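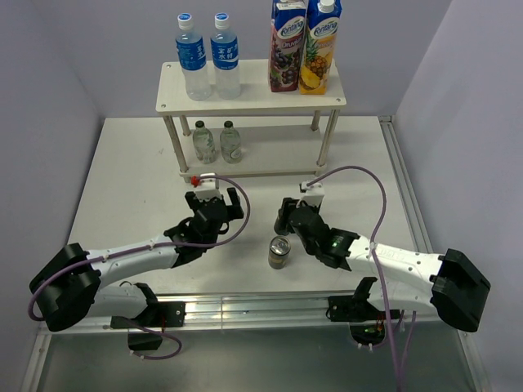

1/ Water on long train rides: what I learned this summer

Čestmír Lukáč
I took the night train from Prita to Jovotov in August, 14 hours with one change. Many people ask me how much water to bring, so I write it down in one thread.

2/ I bring two small bottles and one big one. The small ones stay at my seat, the big one goes in the backpack under the bed. If you put everything on the rack above, you will not climb for it at night.

3/ The kiosk at Prita station closes at 10 in the evening, also on Sunday. The machine on platform two takes only coins. I paid 80 for a bottle there, and in the shop across the street the same one costs half.

4/ The tap in the train toilet is not for drinking. There is a sign, but it is small and behind the door. For brushing teeth I use my own water too.

5/ At Trnka the train stands long enough to go out. There is a public fountain by the bus stop, on the left when you leave the hall. The water is cold and tastes a little of iron – I like it, my sister does not.

6/ Somebody asked about glass bottles. I tried one last year. It is heavy, and it rang against the table leg the whole way to Skevora. My neighbor in the lower bed was patient with me, but I will not repeat it.

7/ For the morning: the conductor brings tea before Jovotov if you ask in the evening. Bring your own cup if you want more than a few sips.

8/ Next I will write about food, mostly about bread and which cheese survives the night. If you know the fountain in Skevora, please tell me if it works again.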